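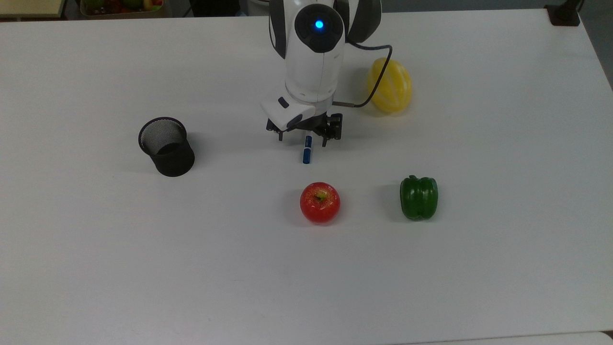
Fig. 4. White top, seen from above.

Section 3: Levelling and joining your Lodus tables

Right, the legs are on and the table's the right way up, so the hard lifting is over. I've put together more of these than I care to remember in our Didbridge workshop, and this is the bit I see rushed most often. Give yourself a good half hour and a cup of tea (kept on the windowsill, please, while you're tipping things about).

You'll need the flat key from bag C, a spirit level, a tape measure and a soft cloth. The joining plates are in the Heteo box. If you only bought one table there won't be a Heteo box, and you can stop after step 5.

Before you start
Measure the wall. Each table is 1,199 mm wide, and I always leave 32 mm at either end for skirting, plugs and fingers.

Levelling
1. Put the table where it's going to live. Lift it with someone on the other end -- dragging bends the feet, and I can't send new ones out free for that.
2. Wind all the feet right in, then back out by two full turns.
3. Lay the spirit level along the back edge and turn the rear feet until the bubble settles.
4. Do the same along the front, then once from corner to corner.
5. Lean on each corner in turn. If one rocks, let that foot down a quarter turn and try again. Tighten the lock nuts with the flat key.

Note: on carpet, leave the table overnight and check it again in the morning. Thick carpet sinks more than you'd think!

Joining two tables
6. Level the first table completely, lock nuts and all, before you bring in the second.
7. Bring the second table up to it and leave a 2 mm gap. A bit of folded card from the packaging does nicely as a spacer.
8. Level the second table to match the first. Run your hand across the join with your eyes shut; you'll feel a step long before you see it.
9. Reach underneath and fit the first Heteo plate 200 mm in from the front edge, screws finger-tight only.
10. Fit the other plate the same distance in from the back. Now tighten everything, a little on each side at a time.
11. Pull the card out.

Caution: use the short screws from the Heteo box for the plates. The long ones from bag C will come through the top, and I've had a few very sad phone calls about that.

Caution: never lift two tables while they're joined. Take the plates off first, even if you're only going across the room.

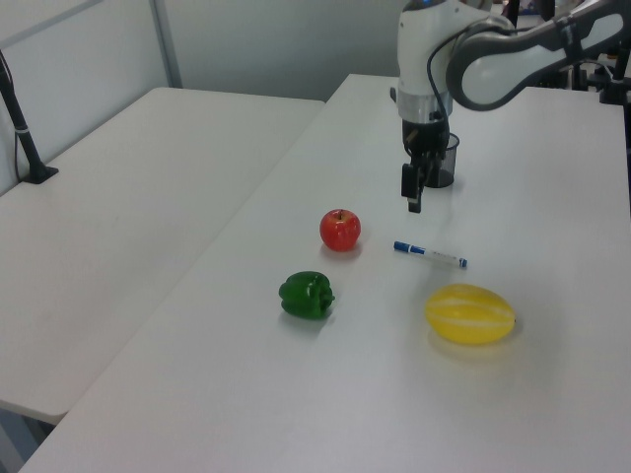
Fig. 5. Two white tables against a pale grey wall, with a black mesh pen cup on the right-hand one.

Looking after the top
Wipe it with a damp cloth and dry it straight away. Washing-up liquid is fine for sticky marks, but keep scouring pads well clear. For biro, I use a dab of Paulík cleaning paste on a cloth and rub in small circles -- try it on the underside first.

Go round the lock nuts again after a month, then once a year. I do mine every May, along with the bike.

Adding a shelf or a cable tray is covered in Section 4.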